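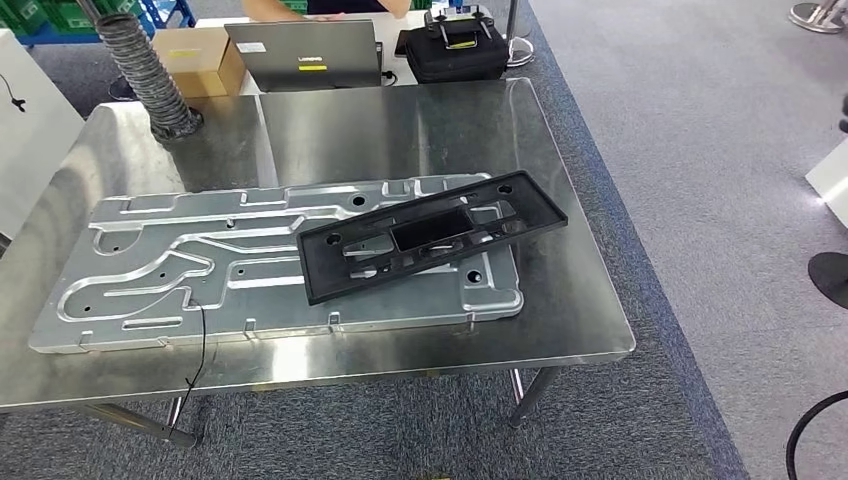
A metal plate with a black frame lying on top, on the steel table at Ondow.

How Do You Choose a Hand for a Robot?

Pick up a pencil. Now pick up a pillow. Now try to pick up one sheet of paper from a flat desk, without sliding it to the edge first. Tricky!

Your fingers changed shape each time, and you hardly had to think about it. Most robot hands can't do that. A robot hand is called a gripper, and there are hundreds of kinds. Some pinch. Some suck, like a straw stuck to a juice box lid. Some use magnets. So before a robot gets a job, people have to test which gripper suits it best.

Stella Gachanja does those tests at Ondow. She has one of the best jobs we have ever heard of, because she gets to try out robot hands all day long!

The puzzle on the table

Look at the big silver plate. It's aluminum, a light metal, and it's covered in rounded grooves that loop and branch like roads on a map. There are small round holes in it too. The black frame has a big opening in the middle and some smaller slots.

If you were a robot, where would you grab?

A suction cup needs a smooth, flat spot. Put it across a groove and air sneaks in underneath, the same way a straw with a crack in it won't work. Put it over a hole and you get no suction at all. A pinching gripper doesn't mind the holes, but it has to get a finger under the edge, and a thin plate lying flat doesn't leave much room for fingers.

A frame with big openings is a different problem. It might bend when you lift it by one side. (Try lifting a floppy place mat by one corner and watch what the other corners do.)

Two grippers, one contest

Stella is comparing 2 grippers. The first is called Muli. It has five suction cups, and each cup can be switched on or off, so the robot can use only the ones that land on a good spot. The second is called Skostine. It has two long, thin fingers with rubbery tips.

The rules are the same for both. Each gripper gets 600 tries. For every try the robot has to pick up a part, move it over and set it down in the right place. A computer writes down whether it worked.

"You have to be fair," Stella says. "I can't give my favorite an easier part." (Yes, she has a favorite. No, she won't say which!)

Why drops are good news

In a practice round in March, Muli dropped the part 42 times. Salim Were, who writes the programs that move the arm, was really pleased. Every drop was a clue. When he marked them all on a drawing of the part, most of them were bunched up near the same groove. He moved one suction cup over by the width of a thumb, and the next round went much better.

Try it yourself

You'll need a plastic straw, a pair of kitchen tongs, a playing card, a slice of bread and a cookie cutter. Pick up each thing five times with the tongs. Then do it five times by sucking through the straw (skip the bread for this one, crumbs!). Make a chart with a check mark for each pickup that worked.

Which gripper won? Was it the same one for everything?

Words to know

Gripper: the part of a robot that holds things.
Suction: a pull you get when air is taken away from a small space.
Aluminum: a light, silver-colored metal.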